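Planner keeps rejecting the grasp on a thin pole, sanity check please

kestrelbits
Posted December 2023

Right, I've been going round in circles with this. We're running the Kidora stack on our humanoid and the job is to pick up a phone stand with both hands and put it down on a different floor marker. Perception finds the pole fine. Then the planner throws away nearly every two-handed grasp as "in collision" – last batch it was 463 out of 500, so 37 left, and most of those are daft. Head camera view with the hands at pre-grasp:

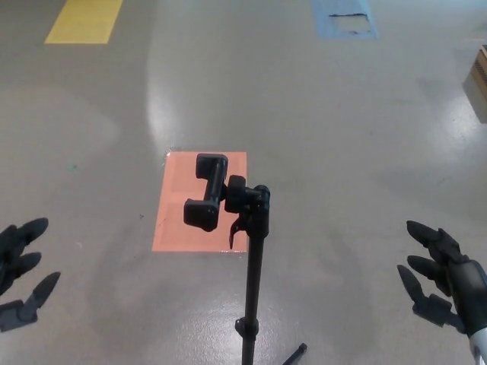 Photo: Arwel Griffiths / Gamage lab

The orange square is the target I gave the detector, and as you can tell the clamp sits right over the middle of it from up there. I think the mask is swallowing the clamp and the marker as one lump. Anyone had this?

stisholm_dave
Not convinced it's the mask. What's your padding on the collision mesh? Kidora puts a fat margin on anything it calls furniture, and a pole that thin ends up modelled like a drainpipe.

moppet27
I'd look at the floor first. It's really shiny, and the pale streak coming down towards the orange square would give my depth camera kittens. You get holes, the filter fills them in with rubbish, and the planner thinks there's a solid thing there.

stisholm_dave
Holes in the depth don't reject that many grasps though. Padding does.

moppet27
They did on ours at Flernedport! We lost a week in March to exactly that. Crop everything below the fitted floor plane and run it again before you touch the padding.

kestrelbits
OK, tried both, separately. Cropping the floor took me from 37 valid grasps to 80. Dropping the padding on its own hardly moved it, sorry Dave. Still getting wrist poses I wouldn't wish on anyone.

stisholm_dave
Fine, but do them together before you write it off. And check the tripod leg is in your model – there's one poking out to the right of the pole, low down.

kestrelbits
It isn't in the model. Oh dear. Will add the legs and report back.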